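Learning to read my grandmother's recipe cards

8 Nov 2024

My grandmother left a tin of recipe cards. There are 124 of them, and I have been typing them up since January. I am writing down how it has gone so far, mostly for my cousins, who keep asking when they will get the file, and partly for anyone else who has inherited a box like this and put it in a closet.

The cards are in three languages, sometimes on the same card. She wrote in Romanian when she was tired, in English when she was copying from a neighbor or the newspaper, and in a kind of shorthand the rest of the time. The shorthand is the hard part. She dropped vowels. She wrote "fl" for flour and also for a particular enamel pot, which I worked out only when I found a card that told me to wash the fl and put it back on the stove.

I read Romanian slowly. I learned it at the kitchen table and never in school, so I know every word for dumpling and hardly any for taxes. For the cards I could not get through, I asked Ecaterina Onu, who grew up two villages over from my grandmother's and now lives a short drive from me. She came over four times and would not take money. She took jam.

The first thing I learned is that the quantities are not really quantities. A lot of the cards say "a cup," and I spent a month baking things that came out wrong before I asked my mother which cup. It was a coffee cup with a chipped rim, smaller than a measuring cup, and it had been thrown away in a move. My mother drew it for me. We went through her cabinets with the drawing and found one from the same set, and I filled it with water and weighed it. It holds 199 grams. A standard measuring cup holds a good bit more than that, and it explains why my first honey cake ran over the side of the pan and burned onto the oven floor.

After that I went back and redid everything. I made a rule that no recipe goes into the file until I have cooked it once with the small cup and written down the weights. This slowed me down a lot. At the moment I have 58 finished, and another dozen or so that I have cooked but was not happy with.

The oven temperatures are a separate problem. She had a gas oven with a dial that went from one to eight, and most cards just give the number. A few give nothing, or say "hot as for bread." I could not find a chart for that model. What I did in the end was take the recipes I already knew well, such as her walnut cookies, and work backward. Her four seems to be my 350. Her six is hotter than I expected, and things with a six want watching after the first quarter of an hour.

Some of the cards are for things I will never make. There is one for laundry soap. There is one for a chest rub with goose fat and camphor. There is a list of what to plant next to what, with the cabbages crossed out and written in again. I am typing those up too, at the end, under a heading called Other, because I could not decide where the food stopped. The plum butter card has a bus schedule on the back.

Then there are the cards that belong to other people. She wrote the name of whoever gave her the recipe in the top corner, and I have been trying to find out who they all were. Some are easy. My great-aunt is in there eleven times under three spellings. Others are only a first name or a nickname. One just says "the dentist's wife," and it is the best poppy seed roll I have ever eaten, so I would have liked to know more about her.

One name I did manage to trace. Four cards have "Majali" in the corner, which I took for a person. My mother thought it was a person too. It was a grocery store, long closed, that used to print recipes on its paper bags. My grandmother had copied them off the bags before she used the bags to line the shelves. I found this out from Mohit Dwivedi, who worked there as a teenager and answered a question I had put on a local history page. He remembered the lentil soup bag. He said the owner's sister wrote the recipes and that people brought the bags back to complain if something was left out. The lentil soup card does in fact have a line squeezed in at the bottom, in different ink, that says to add the lemon.

On the practical side, I tried a few ways of getting the cards into the computer. Scanning was fine for the clean ones. The worst ones are stained right through with oil, and the scanner made them darker and harder to read than they are in the hand. For those I set the card upright against a jar near the window and type from it directly. I type each card twice. The first version is exactly what it says, mistakes included, in whatever language it is in. The second is the one you can cook from. I think the first matters as much as the second. The way she talked is in it. "Stir until your arm says something" is on the polenta card, and I did not want that turned into a number of minutes.

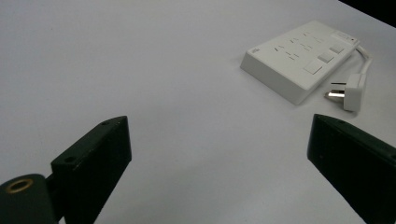 My grandmother never made dough on a counter, and that turned out to matter too. She was short, and she rolled everything out at the kitchen table, sitting down, with the board across the corner. I have copied this for the strudel, because the card tells you to walk around the dough as you pull it, and you cannot walk around a counter. A plain white table is good for judging how thin it has gotten, though mine tends to have a power strip lying across it at an angle, and that has to move before any flour comes out. The card says the dough is ready when you can read a letter through it. I used the water bill. It took me three tries, and on the third I could read the amount due.

The strudel is also the one recipe where my mother and my uncle disagree. He says there were raisins and she says there were never raisins. The card does not mention raisins. It does have a small mark next to the apples that could be an r, and my uncle considers that proof. I have put it in the file both ways.

I asked Ecaterina about the mark and she said it was probably a drip.

What is left now is mostly pickles and preserves. I put those off because they have to be made in season and because the batches are huge. One of the cucumber cards starts with 105 cucumbers. I do not have a crock that size, or the shelf space, and I am not sure I can divide the brine down without changing it. My plan is to try it at a third of the amount next summer and see. If any of you have her big crock, the gray one that stood by the cellar door, please tell me. My mother is sure one of the cousins took it and she has stopped being polite about who.

I am also missing at least two cards. The index she kept inside the lid of the tin lists a sour cherry cake and something called "Zolach," and neither is in the tin. The cherry cake I remember eating. Zolach I have never heard of, and neither has my mother. Ecaterina had not heard of it either and thought it might be a family name, in which case it would be a recipe someone gave her. It is listed between the fish and the soups, if that helps anyone.

When the file is done I will send it out as one document and print a few copies for the people who do not want to look at a screen in the kitchen. The tin stays with my mother. I would like to get the rest of the winter recipes finished before the spring, starting with the stuffed cabbage, which has four cards of its own, all different, all in her handwriting, and two of them marked "the good one."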